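## Sizing the simulation budget before ordering an arm

Do this step before you ask Mevton or Zanetti for a hardware quote. It sets how many arms you need and which gripper to price.

1. List the tasks. Our kitchen list has 16, from moving a plate to picking up a payment card.
2. Build one cluttered counter per task group in the simulator. Mix tall, flat and small items.
3. Run each task 3 times with the stock gripper closed at the start.
4. Log reach failures and grasp failures in separate columns. Reach failures change the mounting budget – grasp failures change the gripper budget. 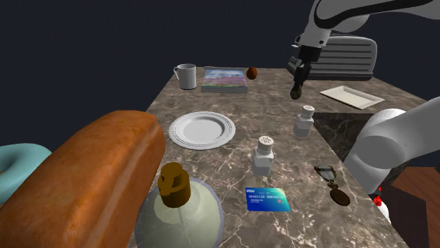
*Simulated counter with one arm, gripper closed and empty above the farther shaker.*

Flat items need their own line in the sheet. A card or a book lying on stone may call for thinner fingertips, so get that price now and mark it optional.

Compute time goes under operating cost. Our first pass used 522 GPU hours, and Shagufta Swati now caps reruns at 13 per task group.

Send the finished sheet to purchasing by Monday noon. Leave the spare parts row blank until the supplier confirms lead times.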